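## 3. Applicant Response and Early Retention

The records used in this section come from the route delivery operations of Flovine, a linen and supply distributor with depots at Timton and Tolero.
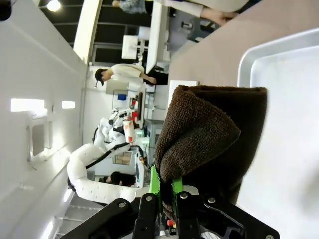

The company gave the authors access to 3,509 applications for driver and driver-helper positions. Each record holds the source of the application, the time of the first reply from a recruiter, the outcome of the application, and, for those hired, the date on which employment ended, if it had ended by the close of the study. Names and addresses were removed before the files were released. Applications that had been started but not submitted were left out, although Section 5 returns to them briefly.

### 3.1 Source of application

Applications were sorted into three groups: paid job boards, referrals from current employees, and direct contact, which covers walk-in visits and the company's own careers page. The two depots differ in how much they depend on each. Timton buys most of its applicant flow from job boards and has done so for several years. Tolero relies more on referrals, in part because its routes are staffed by crews who have worked together for a long time and tend to recommend former coworkers.

Referred applicants were more likely to reach the road test and more likely to accept an offer once it was made. This agrees with the earlier depot survey by Hà and Lahlou, which found that applicants who knew a current driver had a clearer picture of start times, lifting duties, and overtime before they applied. Job boards produced the largest number of applications by a wide margin, but many of these were from people who did not hold the required license or who lived outside the hiring area. Recruiters at Timton reported that screening such applications took up most of the morning.

### 3.2 Time to first reply

Time to first reply was measured from submission to the first telephone call, text message, or personal email. Automatic receipts were not counted. Applicants who received a reply within 20 hours were more likely to attend an interview than those who waited longer, and the pattern held at both depots and for all three sources. It was weakest among referrals. The interviews suggest a plain reason: a referred applicant who hears nothing will often ask the person who made the referral.

Part of this difference may reflect recruiter choice. Ariel Magbanua, who coded the call logs, noted that recruiters tended to call the most promising applicants first. We therefore repeated the comparison using only applications received while a depot office was closed, when the order of calls was set by the order of arrival. The difference was smaller but remained. We treat this second result as the more reliable one.

### 3.3 Job duties and expectations

Exit interviews were coded by Nhi Nông and Quyên Lâm, working separately, with disagreements settled by discussion. The most common complaint among drivers who left early was that the work described in the posting did not match the work assigned. Pay was mentioned less often than expected – and usually together with unpaid waiting time at customer sites.

For coding purposes, duties were divided into driving, loading, customer contact, and textile handling. The last category covers work with cloth goods, such as a towel folded over on itself (Figure 2), and was the duty most often missing from the postings. At Tolero, a revised posting that listed all four duties drew fewer applications. The share of applicants who completed the first month was higher than under the earlier wording, though the period of observation was short and overlapped with December, when route volumes are not typical.

### 3.4 Limits of the data

The records describe one employer. Both depots operate in the Phùng service area, where several carriers compete for the same licensed drivers, and results may differ where competition is lighter. Source was recorded as the applicant reported it, and some who chose "job board" may first have heard of the opening from a friend. Wage changes made during the study period could not be fully separated from changes in recruiting practice. The models in Section 4 include a control for the pay step in effect on the date of application.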